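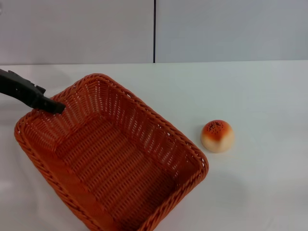 ## 4. Leaf mould as a peat-free seed compost

*Figure 1. Rectangular woven basket with a braided rim.*

The most exciting result of the whole project came from the humblest material. Leaf mould has long been recommended for mulching, yet very little has been written on its use as the main part of a seed compost, and we were keen to see how far it could be pushed.

### 4.1 Materials

Leaves were raked from the beech and hornbeam avenues at Zedell and stacked in open wire bays for 2 years. The heap was turned each July and watered only in long dry spells. The finished mould was passed through a coarse garden sieve and mixed with sharp sand, three parts to one. No lime or feed was added. The comparison was Trukero, the bagged peat-based compost already in use at the nursery.

### 4.2 Sowing

We sowed 3169 seeds of lettuce, leek and cornflower in trays, split as evenly as the packets allowed between the two composts. Trays stood on the same bench in the unheated Vídalín glasshouse and swapped places every morning, a dull job but well worth doing, as the door end is much draughtier. Seedlings were counted once the first true leaves had opened.

### 4.3 Results

Lettuce came up just as well in leaf mould as in peat, and a day or so sooner. Cornflower did better still: the roots were a joy to wash out, white and branching right to the base of the tray. Leek was the weak spot. Of the 258 leek seedlings lost after emergence, 200 were in leaf mould, nearly all in trays where the surface had crusted over. A thin cover of vermiculite may well cure this, and we are trying it now.

Weeds were fewer than we had feared. Most were bittercress, easily pulled, and they turned up mainly in mould taken from the outer part of the heap – the middle was almost clean. The second site, at Wutel, had no weed problem at all, although its bays were roofed and the mould needed wetting before it could be sieved.

Growth slowed in both composts after pricking out was delayed, and sooner in the leaf mould, which holds little nitrogen. Section 5 deals with feeding.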